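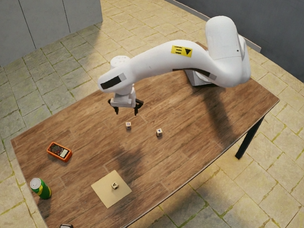 White arm over the wooden table, with the yellow label on the long link

Beria Highlands trekking and bus routes
Thread: Upper ruins circuit from Beria, bus or walk down?

terrace_walker
Planning the upper circuit in July. The plan is a shared van from the Beria market to the top site, then walk downhill through the other ruins and finish in town. Three questions.

1. Is the combined ticket sold at the top gate, or only at the office in town?
2. Is the footpath between the second and third ruins open? My map shows it as a dashed line and the newer map omits it.
3. Does altitude matter much for a downhill walk? The top gate is near 4000 meters and I will have had two nights in Beria by then.

I'm not interested in a guided bus tour unless there is no other way to do it.

mngui
The ticket is sold at both, but the top gate takes cash only. The town office takes cards when the line is up. If you want any of the museums on the same ticket, buy it in town. The top gate had run out of the combined version when I went through and was issuing single-site tickets, which cost more in total if you visit more than one place.

The footpath is open. It starts behind the lower wall of the second ruin, left of the water channel, and follows the channel to a eucalyptus stand. After that it drops to the Govindasamy farm track. Stay on the track until the road.

Mawar Ngui

kmpost
Disagree on the path. The section below the eucalyptus washed out in the rains and the detour puts you on the road for a long stretch with no shoulder. Buses take those bends wide. I would ride from the second ruin to the third and walk the rest.

mngui
The washout was repaired in May. There is a new stone step section with a rope on the outer side. I walked it in June with a full pack.

kmpost
In that case I stand corrected on the washout. The road stretch at the bottom is still there, repaired or not, and it is still a bad road.

mngui
It is on the road between the farm track and the third ruin, yes. I would call it ten minutes. Walk on the uphill side facing traffic.

kmpost
I had it closer to 25, but I stop a lot.

oldgauge
Vans to the top leave from the north side of the market, opposite the Jisa hardware store. They do not run to a timetable. A van leaves when it has 11 passengers, and before 9 a.m. it fills quickly with people going up to work. After that you can wait an hour. Sit on the right going up for the valley side.

Ask for the "upper gate" by that name. If you ask for the ruins the driver may put you off at the lower parking lot, where the tour buses go, and you will have a climb that you did not plan for.

terrace_walker
Useful. Is there a fixed fare or does it get negotiated?

oldgauge
Fixed. It is painted on a board inside the door. Pay when you get off. Small coins preferred, they will not break a large bill for one fare.

pilar_dm
On question 3: two nights is thin. Downhill or not, you go from town to the top gate in one van ride and then spend the day up there. There is also a short uphill section from the first ruin to the ridge before the descent begins. I did it after two nights and had a headache until evening. My sister did it after four nights with no trouble.

If your dates are fixed, put the museums on your first full day and the circuit as late as possible.

oldgauge
I would not generalize from a sample of two sisters. Most people who arrive in Beria have already come through somewhere at moderate altitude. Where is the OP coming from?

terrace_walker
From the coast by overnight bus. So no, no prior acclimatization. I can push the circuit back a day, which makes three nights. Moving it further would cost me the valley market.

pilar_dm
Three is better than two. Drink water on the van, skip the beer the night before, and keep the ridge section slow. The valley market is worth keeping.

kmpost
Is it? The market has been mostly machine-made textiles for years. I would drop the market and take the extra night.

pilar_dm
The textile rows are like that. The produce side is a working market and it is over by noon. Different part of the plaza, different people.

holix_rider
I ran the circuit as a bike descent last year so I can add some surface detail. Top gate to first ruin is packed dirt. First ruin to the ridge is broken stone, loose in places. Ridge to second ruin is grass and easy to lose in fog - keep the stone wall on your left. I use the Holix offline maps and the trace there is correct as far as the second ruin. Past that it shows the old path and not the farm track.

Bikes are no longer allowed inside the fenced areas. There is a sign at each gate now.

mngui
Agree on the Holix trace. It sends you to a locked gate on the lower side of the Govindasamy land. If you reach a green gate with a chain, go back up to the fork and take the other branch.

terrace_walker
How much time should I allow? The ticket office page says half a day for all four sites. I read slowly and take notes on masonry, so I usually run over.

mngui
Half a day is the bus version. On foot, allow up to 2 hours at the top site if you want to look at the walls properly, because the best joints are on the rear terrace where the groups do not go. The second is small. The third has the channels and basins. The fourth is mostly a carved outcrop with a passage under it, and the passage closes earlier than the site does.

kmpost
The passage was shut all day when I was there. A guard said it was shut for cleaning. I would not build the day around it.

oldgauge
Food: none between the top gate and the third ruin. There is one stall at the top selling corn and cheese, mornings only. Third ruin has drinks. Carry lunch from town.

Toilets at the top gate and the fourth site.

terrace_walker
Thanks all. Revised plan: museums and combined ticket in town on day one, early van from the hardware store on day four, walk the channel path and farm track, uphill side on the road section. I will keep the valley market for the last morning.

I'll post the state of the rope section when I am back.

kmpost
Please time the road stretch as well.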